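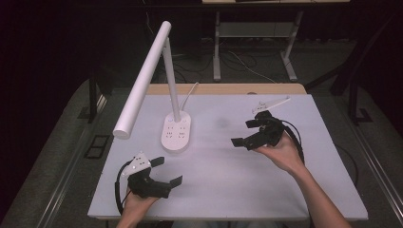 Imness opens its gripper care bench to outside teams

December 19, 2019

Hello from the workshop at Imness! I'm Magdalini Bakalis, I look after the hand-held grippers and the teaching cell they belong to, and I've been asked to write this year's last press release myself (our press desk says I talk about the kit so much that I may as well). So, the news first: from now on, any team running a pair of our Monine grippers can book them in with us for setting up, a check-over or a repair, on the same bench and with the same steps we use for our own pair.

We've been doing this quietly for friends since July, when Kuller sent us their pair with a jaw that kept stopping short of fully open. The fault was a bit of grit in the slide, and it took far longer to find than to clean out. They asked for a written copy of what we'd done, then Aguiar asked for the same thing, and before long I was sending my scruffy notes to people I'd never met. A proper service seemed kinder to everybody.

What happens to your grippers when they come to us

I start with the cables. Most of the trouble I see is in the cable where it leaves the back of the body, and bending it gently by hand while watching the signal will usually show up a bad one. Then I take the fingers off, wipe the slide with a dry cloth, put the fingers back and do up the screws with the small torque driver. No oil, please! I know it's tempting, but it picks up dust and you'll be back with the same sticky jaw in a month.

After that comes the part I like best. I take one gripper in each hand over a plain white board, jaws facing each other, and work them open and shut while the cell records. I keep a desk lamp on the board and keep the rest of it bare, as a stray screwdriver is just the sort of thing I'd knock with a cable. Every gripper gets 1000 full strokes over the course of its visit, mostly on the stroke rig and the last few by hand, and the opening is measured at the start and again at the finish. If the two readings don't agree, it goes back to the beginning and I put the kettle on.

The brackets on top get their own check. They take a knock more easily than people think, and a bracket that has shifted even slightly will throw the position readings out, so I test each one against a flat block and reset it if I need to. You'll get a sheet back with the readings before and after, plus anything I'd keep an eye on.

Our own pair has been through around 1031 hours of use on this routine, and it's still on its first set of slides, which pleases me no end. The finger pads are another matter, they wear out and I swap them whenever they start to look shiny.

How to book

Ring or write to the Imness workshop and ask for the gripper bench. Please send both grippers even if only one is playing up, as they need to be matched to each other before they go home. Pack the cables in loose coils (no tight knots, I beg you) and leave any pads you've fitted yourself in place so I can see how they've worn. Allow two weeks from the day they reach us. If the job is only a set of pads I can often turn it round sooner, and I'll tell you when I've had a look.

Teams who'd like to do the work themselves can have the written steps for nothing. They cover everything except the bracket reset, which needs the flat block, and I'm happy to talk anyone through that on the phone.

Press contact: Magdalini Bakalis, gripper bench, Imness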